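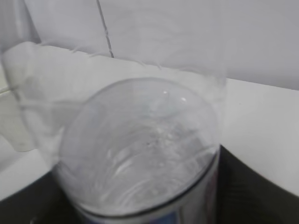
From: Agnes Cowie
To: Milden Reuse List
Subject: Re: [milden-reuse] Cut bottles as seedling covers

Hi all,

Replying to Ewan's message below, with answers in between the quoted parts.

> On a morning in May, Ewan Munro wrote:
>
> I have been saving clear drink bottles since winter and would like to cut
> them down for the tomato and squash starts at the Lowther beds. Before I
> ruin a whole bag of them, can somebody tell me which part to keep? Do you
> use the top with the neck or the bottom?

Both are useful, for different things. The bottom half turned upside down makes a closed cover, and it holds warmth well at night. The top half with the cap off lets air out, so it can stay on during a mild day. I keep a stack of each. If I had to choose one I would keep the tops, mostly for the convenience of not having to lift them off every morning.

Wide bottles are better than tall ones. A squash seedling gets its first real leaves quickly and they will press against the side of a narrow bottle. Where the leaf touches the plastic it stays damp and goes brown. For the squash, look for 2 liter bottles or the big juice kind. The small water bottles are fine for lettuce and basil.

> What do you cut with? I tried kitchen scissors on one and the edge came
> out all crinkled and ragged, with little points sticking up.

The ragged edge is normal with scissors. The plastic folds ahead of the blade and you end up with small steps in the cut. It doesn't matter for the plant, but the points can scratch your hands. What I do is wrap a strip of masking tape around the bottle first, make a short slit with a utility knife, then follow the edge of the tape with the scissors. Turn the bottle and keep the scissors still. After that I go around the rim once with 400 grit sandpaper. Effie Moncrieff presses hers against a warm iron through a piece of baking paper, and the edge curls in smooth. I have tried it and it works on thicker bottles – thin ones shrink too much.

Don't cut too close to the bottom. The molded part there is stiff and the knife skips on it. Go an inch or so up the straight part of the side.

> Do the labels have to come off? Some of mine are glued on pretty hard.

Take them off if you can. They block light and the paper ones get moldy. Wraparound plastic labels usually have one glued seam, so slit the label opposite the seam and peel from there. For the paper kind, fill the bottle with hot tap water, leave it ten minutes, and pull slowly. Cooking oil and a rag will take care of the leftover glue. Wash the bottle with dish soap afterward.

> Last thing, storage. I have very little room in the shed.

Nest them. A whole bottle will sit inside a cut-open wider one, and the cut ones go inside each other if you put the widest at the bottom of the stack. Let them dry first or they stick together and you will crack one getting them apart. I put mine in a feed sack and hang it from a nail. Clear plastic goes brittle if it is left in the sun over the summer, so put them away once the plants are too big for them. Mine last 2 seasons, then they go in the recycling.

A few other things while I am writing:

Push the covers an inch into the soil. If your bed is windy, run a thin stick down through the open neck and into the ground. I lost several over the fence before I started doing that.

Check for slugs before you put a cover on. If there is one inside you have just given it a private dining room.

Guoqing Tang has a box of spare bottles on his porch, rinsed and with the caps in a separate bag. Write to him off list if you want any. Eilidh Gillies is still looking for caps, any color, for the kids' table.

Ewan, I will be at the Lowther beds after 5 most evenings and can bring the knife and tape if you want to do yours there.

Agnes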